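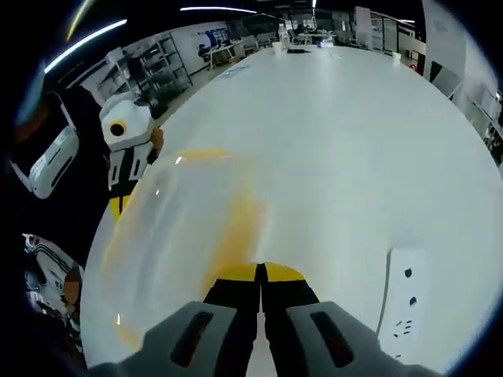
Unit 3: Clearing a White Work Table

Course handout, Room Care and Shared Surfaces
Angeliki Galanis, Waltden workshop

Welcome back! Last unit was floors, and I know some of you found floors a little dull. Tables are much more fun. A big white top shows you everything you do to it, good or bad, and a broad yellow-orange smear with a pale haze at one side is a wonderful thing to practice on.

Look before you wipe

Stand at the short side of the table and get your eyes down low, almost level with the top. Marks that seem flat from above show their edges when the light skims across them. Work out where the color is strongest and where it fades. On our practice photo the orange streaks sit near the middle of the smear and thin out into something milky toward the left. Your cloth should travel from the faint part toward the strong part, so you don't drag color out over clean white.

Then look for anything with a cord or a socket. There is a white power strip on the right side of the table, and white on white is so easy to miss! Power strips come off the table before any liquid comes near it: switch off at the wall, unplug, wipe the strip with a dry cloth only, and park it on the shelf.

What to bring

Two cloths, one for damp work and one for drying
A bowl of warm water with a small squirt of dish soap
A soft plastic scraper for anything raised
A sheet of scrap paper for your notes

The method

1. Dry pass first. Lift crumbs and grit with the dry cloth folded in four. Grit under a damp cloth scratches, and scratches hold color forever after.
2. Lay the damp cloth over the faint end and leave it while you count to 100. Go on, really count. Lovely Sebastian timed this with the November group, and the people who waited did far less rubbing.
3. Wipe in one direction, turning to a fresh face of the cloth after each stroke. Circles feel satisfying but they spread things.
4. Rinse, wring hard, repeat over the strong color.
5. Dry with the second cloth and get down low again to check.

If a tint stays behind, write it down and stop there. We'll look at stubborn stains next unit, and a half-cleaned patch is great material for that (please don't go at it with the Navarro powder, it's too coarse for a table).

For next time

Pick one table you use at home. Draw its top from above, mark every stain and every object that lives on it, and note which objects could live somewhere else. Bring the drawing to room 114.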